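The Box Has to Come Out Too
Sorting drinks, snacks and the other stuff that rolls around at the bottom of everything

By Thandeka Ngcobo

Started with the bottles. Everybody starts with the bottles, they take up the most air.

I had been in Sukcombe two days, supposedly writing about kitchens, and what people wanted to talk about was storage. Bins. Baskets. The clear kind, the woven kind, the kind with a lid that fit when it was new. So fine, a piece on bins.

Latifa Salem has a galley kitchen on the top floor of a building in Marino, no pantry, one deep cupboard beside the fridge. She keeps drinks in it. Also chips, also candles, also a bag of bags. When I got there the cupboard was open and she was on her knees with her arm in up to the shoulder.

"There is a can of tomatoes in here from the last apartment," she said. Muffled.

We pulled everything out. Floor, counter, both chairs. Her rule, which I have since stolen: the containers come out as well. You don't reach into a bin and pick at it. You lift the whole thing up onto a table, look through the side, then decide. A clear bin that stays on the shelf is a drawer you can't open.

She's right, I tried it at home that weekend with the bin under my sink and found four sponges and a key.

What goes with what

Latifa sorts by who's going to grab it. Cold drinks together. Snacks next to them, same bin if there's room, since the same hand goes for both at the same time of night. Fiachra Breathnach, downstairs, would never. He sorts by shape. Cans with cans, standing. Bottles on their sides in a basket. Packets in a tall thing by the door where they flop over each other and get crushed, which he admits.

I asked who was winning.

"Me," he said, and ate a crushed cracker.

There's a case for both. Shape packs tighter. Grabbing order is faster to live with, and it's the one kids can follow. Kimutai Chege has three of them, kids, and he gave up on shape after a week. His bins have a strip of tape on the front with a drawing on it. A drop for drinks, a star for treats. No words, the youngest is four. He redraws the star every May because it wears off.

Clear or woven

Clear first. You see what you have. You also see what you have, meaning the mess, all day long. Latifa's go behind a door so she doesn't care. Ayanda Cele has open shelves and cares a lot. She switched to woven plastic baskets, dark ones, and says the kitchen went quiet. Her word.

The downside of woven: small things poke out through the holes, and you forget what's at the bottom. Ayanda found batteries. She lines hers with a dish towel now, folded in half.

Handles. Get handles. A cutout in the short side or the long side, doesn't matter, but something your fingers go into. A rim alone is okay for a light bin and not great for a bin with full cans in it. Ayanda dropped one on her foot in front of me. She was fine, the bin was cracked.

Size. Measure the shelf depth and then take off an inch for the door hinge. I didn't do that and own two bins that live in the hall.

As for where to buy, Clirkell does a clear stacking range that people kept mentioning and the Zarent baskets are cheaper and a bit floppy. Either will do. A shoebox will do, for a month, to see if you even like having a bin there. Kimutai ran his whole system out of cardboard before he paid for anything.

Weight, since we're on it. A shelf bracket in an old building may hold 600 ounces or may hold a lot less, and drinks are heavy. Ask before you load up the top one. Put the cans low.
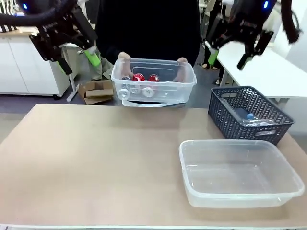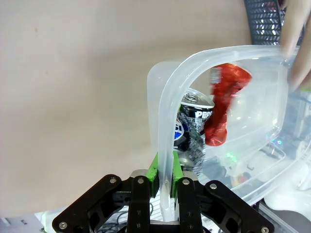

Mixed bins are where most people end up, whatever they tell you about shape or grabbing order. A few drinks, something to eat, and it all rides in one container because that's what was free. I don't think it's a failure. The trouble is only at the bottom, where the soft stuff gets pinned. So stand the cans up if the walls are tall enough, the way the Pepsi stands in its clear container with the crumpled red package leaning beside it. You can read the top of the can without digging. Then slide the packets in last, down the side, where they can be pulled out agian without tipping the lot.

And don't fill to the rim. Leave a hand's width. Latifa leaves more than that and calls it the landing zone, for whatever comes home in a coat pocket.

Her cupboard took us most of an afternoon. Three bins back in, one basket for empties by the door, the bag of bags cut down to a bag of fewer bags. The tomatoes went out, dented and very old. The candles she kept arguing about with herself, in, out, in. Last I saw they were on top of the fridge in a cereal bowl.

She texted the next morning. She'd moved teh drinks one shelf lower and could I bring back her tape measure.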